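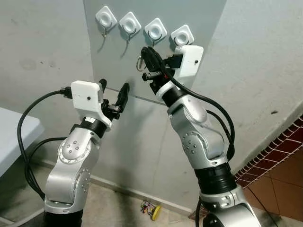
Elsie asked this morning if the people at the key desk will have less to do now, or only different things to do. She said she wants an answer in words, and before the next visit to Parham, so I try to write it down in this entry while it is still fresh.

Notebook, key handling, April. Started 8:10.

Background for colleagues who join late. Parham looks after keys for holiday flats and small offices. A key comes back, somebody takes it from the table, reads the tag, hangs it on the right hook, and writes it in the book. When it goes out again, the same in the other direction. In the last quarter the book shows 2149 returns. Of these, 1281 came in the evening shift, when there is only one person on duty. The wish of Parham is that the arms do the hanging and the taking down in the evening, and that the person does the rest.

What I worked on today is the hook side. White adhesive hooks on the gray panel, in a row that goes down a little to the right. I did not correct the row. At Parham the hooks were put up by hand over the years and no row there is straight, so we should not make our life too easy. The fingers must come to the wire from below and the cord must be open enough to pass over it. With thin cords I am still not happy. A thin cord closes itself when it hangs, and then there is no loop to aim at.

Things to change before next time:
- approach height for the third and fourth hook, separate values
- slower release, the present speed is the one we copied from the Wurnier job and it was for boxes
- write the grip force in the log in the same unit as everywhere else (my mistake, sorry)

Now to Elsie's question. I spoke by phone with Eduardo Garcia from the evening shift at Parham, 19 minutes by the clock on the phone. I made notes by hand and I copy the main points.

He does not mind to give away the hanging. What he minds is the book. Today he writes the line himself, and when he writes it he remembers it. If a guest calls at ten in the evening and says "I gave the key back already", he knows it without looking. With the arms the line would be written by the system and he will be the one who looks it up, like a stranger in his own desk. I had not thought of this. We only spoke about time per key until now.

The second point was about mistakes. When a person hangs a key wrong, the colleagues know his habits and look one hook left or one hook right. He asked where should he look when the machine is wrong. I could not give a good answer. I said there will be a list of uncertain keys at the end of the shift. He said a list at the end is too late, he wants a sound or a light at the moment when it happens. I think he is right and I put it in the requirements as number 8.

Third, the breaks. The evening person can not leave the desk now, so the break is eaten at the desk. If the arms can take returns for a short time alone, this would be the first real change that the people feel. I would like to have this in the plan from the start - it should not be something that we offer later.

After lunch, the table side.

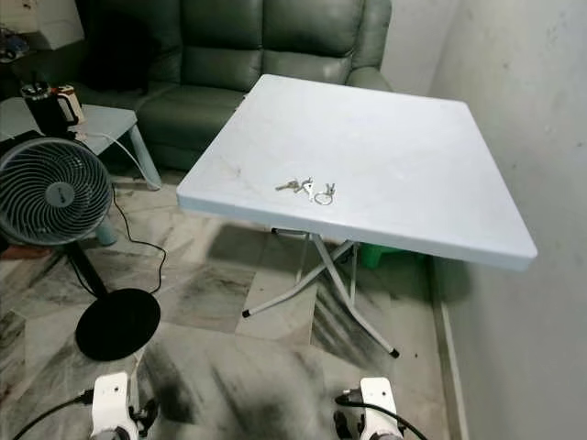 Won't people just throw them down in one heap anyway, Dalsgaard wrote in the margin of my plan, and then the whole sorting is again with the evening person?

Yes, they will. Guests do not lay keys in a line. For this reason I work with keys close together near the front edge of the white table, with the ring touching or nearly touching. Flat keys are the hard part. The ring is much more friendly because it gives the fingers an edge to hold. My proposal is to take always the ring first and let the flat keys follow. If no ring is found, the arm should stop and call the person, and not try again and again. On the Ziltbridge project we let it try again as often as it wanted, and the people there began to stand next to it and wait, and that was more tiring for them than the old work.

A tray with a raised edge was suggested by Dalsgaard in the same margin. I am a little against it. With a tray the guests must learn something new, and the evening person must tell them every time. This is also work, only it is not in our table of times. But I will ask Eduardo before I say no.

My answer to Elsie, first version: the desk will have less walking and less reaching, the same amount of talking with guests, and more checking. The checking is the part which we have not designed. Somebody has to decide who does it, and if it counts as part of the shift or comes on top. I can not decide this from the lab.

Open for next time:
- ask Parham if the evening person can keep the paper book beside the system, at least in the first months
- sound or light, try both
- thin cords, maybe a stiffer loop, ask what they can buy
- a date for Eduardo to come and use it himself, with his own tags

Stopped 17:40. Values are saved under the usual name, the older ones are one folder up.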